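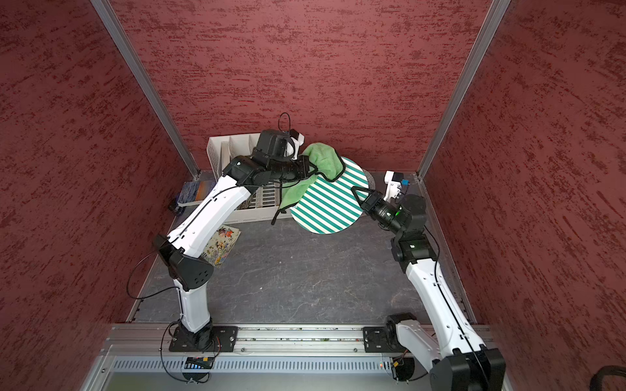 Fig. 1 – Parois rouge sombre à surface mouchetée, montants d'angle en aluminium brossé, sol gris anthracite finement veiné.

Aménagement intérieur, première année
Module 4 : Couleur, motif et matière
Notes de cours à l'usage des étudiants
Enseignants responsables : Eilidh Niven et Bjarke Kárason
Version du 2019-09-16

1. Objet du module

Le présent document reprend l'essentiel des séances consacrées à la couleur et aux revêtements. Il ne dispense pas de la présence aux travaux dirigés, au cours desquels sont manipulés les nuanciers et les échantillons de la matériauthèque. Les étudiants sont invités à le lire avant la première séance pratique et à l'annoter.

Le module suppose acquis le vocabulaire du dessin technique et les conventions de représentation vues au module précédent. Il n'exige aucune connaissance préalable en chimie des peintures. Les notions d'optique nécessaires sont rappelées au paragraphe 2.

2. Rappels : teinte, clarté, saturation

Une couleur de surface se décrit au moyen de trois attributs. La teinte désigne ce que le langage courant nomme « la couleur » : rouge, jaune, vert, bleu. La clarté situe la surface entre le noir et le blanc. La saturation exprime l'écart entre la couleur considérée et un gris de même clarté.

Ces attributs varient en principe indépendamment les uns des autres, mais l'œil non exercé les confond volontiers. Un bordeaux et un rose peuvent partager la même teinte ; on les juge pourtant étrangers l'un à l'autre, car leur clarté diffère fortement. À l'inverse, un vert d'eau et un bleu pâle de clarté identique sont souvent tenus pour voisins. L'exercice 1 porte sur ce point.

En présence d'un projet, l'étudiant prendra l'habitude de relever d'abord la clarté de chaque grande surface. C'est elle qui détermine la lisibilité des volumes et, pour une large part, le besoin en éclairage artificiel. Le choix de la teinte intervient ensuite. Cette méthode heurte parfois l'habitude des clients, qui arrivent avec une teinte en tête et n'ont pas d'opinion sur le reste.

3. Fonds sombres et volumes étroits

L'usage veut que les petites pièces soient peintes en clair. La règle est commode, et elle reste valable lorsque la lumière du jour fait défaut. Elle souffre néanmoins des exceptions bien établies. Un fond sombre et continu atténue les angles, rend moins apparents les défauts de planéité et recule visuellement lorsque les objets placés devant lui sont clairs. Les cabinets de travail, les alcôves et certains vestibules s'en accommodent très bien.

Les rouges profonds posent une difficulté particulière. Sous une lumière chaude, ils gagnent en présence ; sous une lumière froide et faible, ils tendent vers le brun et paraissent éteints. Il convient donc de juger l'échantillon sous l'éclairage réel du local, de jour puis de nuit, et verticalement, jamais à plat sur une table.

Le sol mérite la même attention. Associé à des parois sombres, un sol sombre donne un volume fermé dont les limites deviennent difficiles à lire, notamment pour les personnes malvoyantes. Un écart de clarté net entre le sol et la paroi, ou à défaut une plinthe contrastée, facilite le repérage. Dans les établissements recevant du public, l'étudiant se reportera aux textes réglementaires en vigueur, qui ne sont pas étudiés dans ce module.

4. Surfaces unies, mouchetées et veinées

On distingue, pour les besoins du cours, les surfaces unies des surfaces animées. Parmi ces dernières figurent les surfaces mouchetées, qui présentent de petites taches réparties sans direction dominante, et les surfaces veinées, dont le dessin imite ou reproduit celui d'une pierre.

Une surface animée se salit moins visiblement qu'une surface unie. Elle masque les rayures légères et pardonne les retouches. En contrepartie, elle supporte mal le voisinage d'un second dessin de même échelle. Deux mouchetures proches mais différentes donnent une impression de désordre que ne corrige aucun accord de teintes. On veillera à faire varier franchement l'échelle : une veine ample avec une moucheture fine, un grand motif avec un grain serré.

La distance d'observation modifie le résultat. À quelques pas, une moucheture fine se fond en un ton moyen, légèrement plus vivant qu'un aplat. Ce ton moyen est celui qu'il faut reporter sur la planche d'ambiance. Trop d'étudiants y collent un échantillon de quelques centimètres, vu de près, et s'étonnent ensuite de l'écart entre la planche et la pièce.

5. Les rayures 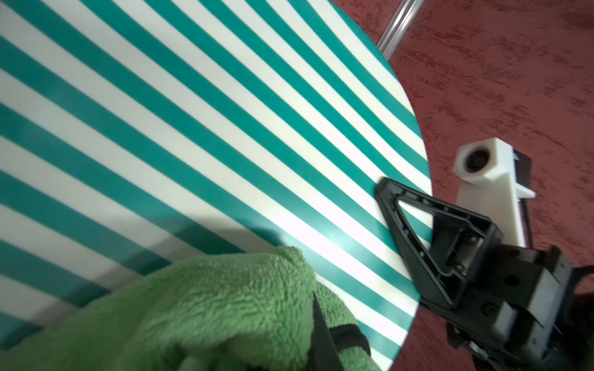
La rayure est le motif le plus ancien et le plus simple du répertoire décoratif. Elle se définit par trois données : la largeur des bandes, leur rapport et leur orientation. Une rayure est dite régulière lorsque toutes les bandes ont la même largeur ; elle est dite composée lorsque des largeurs différentes alternent selon une séquence répétée, que l'on nomme raccord.

Verticale, la rayure passe pour élever le plafond. Horizontale, elle passe pour élargir la pièce. Ces effets existent, mais ils sont modestes et dépendent du contraste : une rayure ton sur ton ne modifie guère la perception des proportions. L'orientation diagonale introduit quant à elle un mouvement qui attire le regard. On la réserve à des surfaces de dimension limitée, par exemple un plateau, un coussin ou un panneau isolé.

Le contraste entre les bandes doit être mesuré avec prudence. Des bandes étroites, très contrastées et régulières provoquent chez de nombreux sujets une gêne visuelle, qui peut aller jusqu'au mal de tête. Elles sont à proscrire dans les lieux où l'on séjourne longtemps ainsi que dans les escaliers, où elles brouillent la lecture des marches. Un blanc cassé, substitué au blanc pur, suffit souvent à rendre le motif supportable.

Sur une finition brillante, les bandes claires peuvent se confondre avec le reflet de la source lumineuse. Le motif devient alors illisible par endroits et l'on perd une partie de l'effet recherché. Une finition satinée ou mate est à préférer sous un éclairage ponctuel.

6. Textiles et surfaces dures

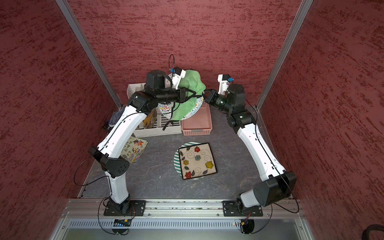

Un intérieur composé de matériaux lisses et durs réfléchit le son autant que la lumière. Les textiles corrigent l'un et l'autre défaut. L'étudiant distinguera les textiles ras, tels que la toile ou la percale, des textiles à relief : velours, bouclette, tissu éponge. Ces derniers absorbent davantage la lumière et paraissent plus foncés qu'un textile ras teint dans le même bain.

Le tissu éponge, longtemps cantonné à la salle de bains, est admis aujourd'hui dans d'autres usages, en assise ou en jeté. Sa bouclette accroche et se détend avec le temps ; il faut en informer le client. On évitera de le prescrire au contact d'arêtes vives ou de quincaillerie saillante.

Les accords de complémentaires, du type rouge et vert, restent difficiles à conduire. À saturation égale, les deux teintes vibrent et se disputent l'attention. La pratique recommande d'abaisser la saturation de l'une, d'en éclaircir l'autre et de leur attribuer des surfaces très inégales. Un vert clair en petite quantité, posé devant un rouge sombre, s'y détache sans effort.

7. Étude de cas : la maison Nernumgate

L'étude de cas porte sur la réhabilitation d'une maison d'hôtes de 438 mètres carrés, répartis sur 4 niveaux. Le maître d'ouvrage, Dougal Rankin, souhaitait conserver les boiseries sombres du rez-de-chaussée et refusait toute peinture blanche. Le cabinet Galtomard a établi un premier relevé au mois d'août, comprenant 28 fiches de locaux.

Le dossier remis aux étudiants contient les plans, les fiches, le courrier de l'artisan Craig Gillies relatif à l'état des supports, ainsi qu'un devis partiel de 1 429 euros pour la reprise des enduits du vestibule. La correspondance montre que le désaccord principal portait sur le couloir du premier étage, étroit et sans fenêtre. Trois propositions y sont décrites ; la deuxième, un papier peint à rayures verticales, a été écartée au motif que les murs n'étaient pas d'aplomb. Les étudiants examineront cette objection et diront si elle leur paraît fondée.

8. Travaux à rendre

Exercice 1. Classer par clarté croissante les échantillons de la pochette A, sans instrument, puis photographier la série et la convertir en niveaux de gris. Commenter les erreurs de classement.

Exercice 2. Proposer pour le couloir du premier étage de la maison Nernumgate un accord de trois surfaces, dont une animée. Préciser pour chacune la finition et l'échelle du dessin.

Exercice 3. Relever dans un lieu accessible au public un exemple de rayure et en dessiner le raccord à l'échelle. Indiquer l'éclairage au moment du relevé.

Les travaux sont remis sur papier, au format A3, au secrétariat pédagogique. Les planches imprimées sans échantillon réel ne sont pas acceptées. Toute demande de délai est adressée par écrit à Mme Niven avant la date de remise.

9. Matériauthèque

Les échantillons de la série Mundum se consultent sur place et ne peuvent être empruntés. Les nuanciers de la série Ritchie sont prêtés pour une semaine contre signature du registre. Les étudiants restituent les pochettes complètes et dans l'ordre de la liste jointe.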